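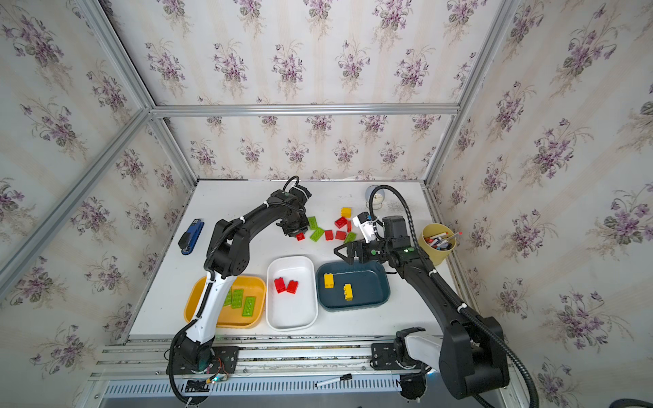

Mitsuko Yoshida's remark on the draft plan was that we should stop tidying the bricks before each take, because a policy that only ever sees neat starts will learn neat starts and nothing else. I think she's right, and I'm glad she said it this early in the game.

January, 4:30 pm. Brick sorting, Nullent bench.

So the new rule is: tip the pile, spread it once with the flat of the hand, hands out, record. Trays are by color, and the colors don't swap trays until we've finished this batch. Batch size is 200 good episodes. Cut an episode at 17 seconds if nothing has been gripped, and keep the cut ones in their own folder (Cameron wants them for the failure labels, and I want to look at them too!).

Teleop notes. Bricks lying on their sides are the interesting ones. If you come straight down on the studs the jaws want to ride up, so go in a bit slower and close lower than feels natural. Upside-down bricks are fine to pick as they lie, no flipping. I love these grabs – they look clumsy on playback, but they're the ones the model has the least of.

Stapler stays on the table, by the way. Same with the pen cup. Don't square them up between episodes. If one gets bumped, leave it where it ends up and carry on.

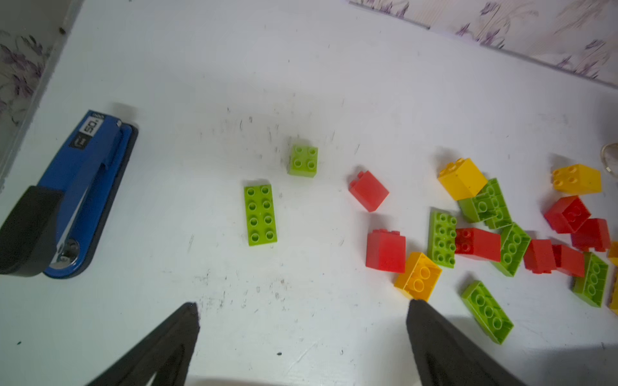
Wrist views are the other thing I want to get right. Last time the exposure drifted during long sessions and red started creeping toward orange in the Plorham logs, so it's locked now, please leave it locked. I'd also like more approaches from the far side of the pile, where one brick half hides the next. The fixed view gives you very little help there and the wrist view gives you nearly everything.

Training run 8 used the old tidy starts. Keep the checkpoint, I want to compare it on messy piles before we mix the sets.

To do: Cameron Sutcliffe to check time sync between the two arms. Me: rename the episodes from 265 onward, the prefix is wrong.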